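The Red Shape Sorter: Gallery

Posted Friday, July 9, 2021

Welcome back to the Griltumik toy library gallery! Our shape sorter shelf has been the most borrowed shelf in the place ever since we reopened it in April, and we've been meaning to give the big red one its own page for ages. It's a solid, chunky slab of a thing with a three-by-three grid of cutouts, and the colour is an absolute joy on a grey day.

What we love is that the shapes aren't the usual circle, square, triangle and off you go. There's a star, a hexagon, an oval, and a few spots where more than one hole shares a space, so a child who has breezed through the easy sorters suddenly has something to think about.
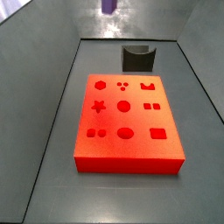
The red sorter, with its star at the left of the middle row and three little round holes grouped together behind.

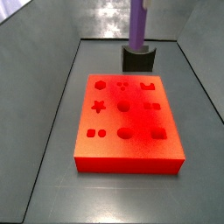 Our favourite corner is still the back right one, with the dip along its top edge. Kids at the Nornau playgroup call it the crown, the Sethi Street crowd swear it's a cat's head, and one very firm two-year-old told us it was a bath. We've stopped arguing!

The puzzle in the opposite corner is the front left pair, a rounded square snuggled up beside a circle. It's lovely to watch someone line up the square side perfectly and then realise the circle has to go in as well (cue a long, serious stare, then a grin). If your little one gets stuck, try tracing the edge of each hole with a fingertip first. We do this with the star all the time, counting the points as we go.

Borrowing is the same as for the rest of the shelf: 2 weeks at a time, and you can renew once if no one else has put their name down. Please wipe it over with a barely damp cloth before it comes back, and check under the couch for stray pieces. Members' kids have now taken home sorters 200 times, so we know all about couches.

Next up in the gallery are the Kakik stacking rings, in every colour you could hope for. If you've got a favourite toy you'd like to see on these pages, pop a note in the box by the front counter!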